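Home | Files | Changelog | Licence | Contact

# Staltside Recipe Measures

A table of household measures found in printed and handwritten recipes, with metric equivalents. Built for Hendositz, a recipe-indexing tool, but usable without it.

Version date: 5 June 2024

## Contents

- `measures.csv`: 520 rows, one per measure and ingredient pair
- `sources.csv`: one row per source booklet
- `aliases.csv`: spelling variants and abbreviations
- `notes.txt`: decisions that did not fit a column

All files are UTF-8, comma-separated, with a header row. Decimal separator is a full stop.

## Columns in measures.csv

| Column | Type | Meaning |
|---|---|---|
| `measure_id` | integer | stable between versions |
| `name` | text | normalised name, lower case |
| `ingredient` | text | empty if the measure is for any liquid |
| `ml` | decimal | volume, may be empty |
| `g` | decimal | weight, may be empty |
| `source_id` | integer | key into `sources.csv` |
| `grade` | text | A, B or C | 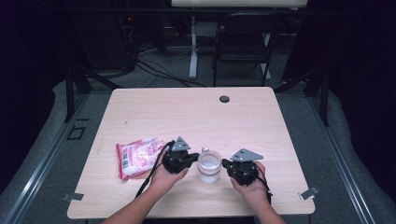 Grade A means the source states the equivalent itself. Grade B means it was worked out from another recipe in the same source. Grade C is an editor's estimate and should be left out of any numerical work.

## Coverage

Of the 520 rows, 450 have a value in `ml` or `g`. The rest are kept so that the name can still be matched. Sources are 40 booklets from the Torres collection, all in English. Dry goods are better covered than fats. Imperial and US pints are separate entries; where a booklet gives no country, the imperial value is used and the row is graded B at best.

## Known problems

- "Cup" has 3 entries that differ only in `source_id`. Do not average them.
- "Dessertspoon" is sometimes level and sometimes rounded in the same booklet.
- Flour weights do not record whether the flour was sifted.
- The Onura export drops leading zeros from `source_id`. Import the column as text before joining.

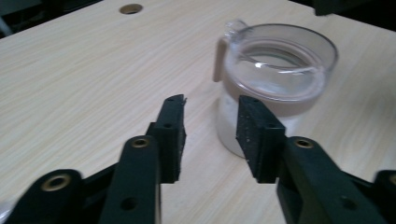 ## Changes

- Added `grade`. The old `certain` column is gone.
- Merged "gill" and "gill (liquid)".
- Corrected treacle and golden syrup, which had been swapped in the April version.

## Licence

CC BY 4.0. Cite as "Staltside Recipe Measures" with the version date. Corrections should quote the `measure_id` and the page of the source booklet.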